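Search this site
Enter keywords

About Brastis

May 21, 2019
By Hedvig Öberg

We look over other people's money plans and tell them what we think is wrong with them. That is most of the job. If you came here hoping to hear that you can quit work by 40, there are plenty of sites for that, and we've read too many of them.

Torbjørn Dalen and I started Brastis after leaving the same sales office, where we had both been told to call a fund "safe" on the phone. I asked what it was safe from. I never got much of an answer. We have two advisers, two desks and a small office in Rondidberg, and we don't plan to grow just so we can say we did.

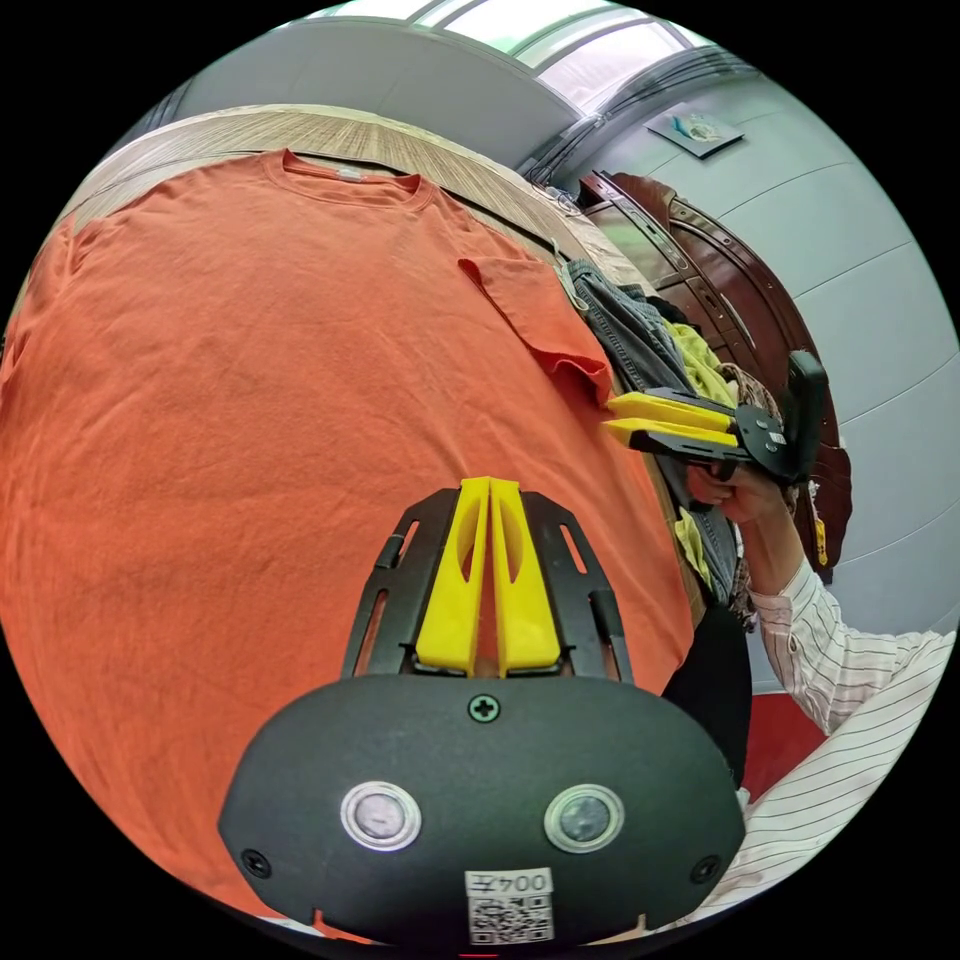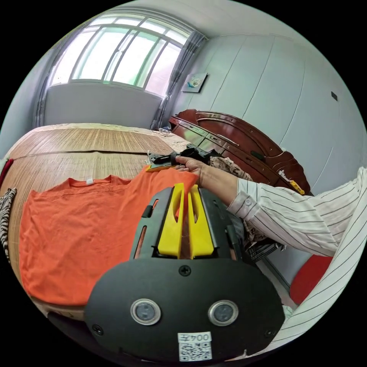 How we get paid

You pay a flat fee of $300 for a written review. We take no commission from banks, insurers or fund companies. Plenty of firms say that, so ask us for the paperwork, and ask them too. Ivar Sæther checks our books each February and his letter is in the office for any client who wants to read it.

What we won't do

We don't predict interest rates. We don't sell courses. We won't tell you a rental property pays for itself until we've seen the repair bills, and we'd like to see over two years of them. If your plan only works when nothing breaks and nobody gets sick, expect us to say so in writing.

Some people leave annoyed. A few come back with better numbers.

Related
Who is really paying your "free" adviser?
Solveig Granström on reading a pension statement
Early retirement math that leaves out health insurance
Gebhard Baumgartner: my case against the second mortgage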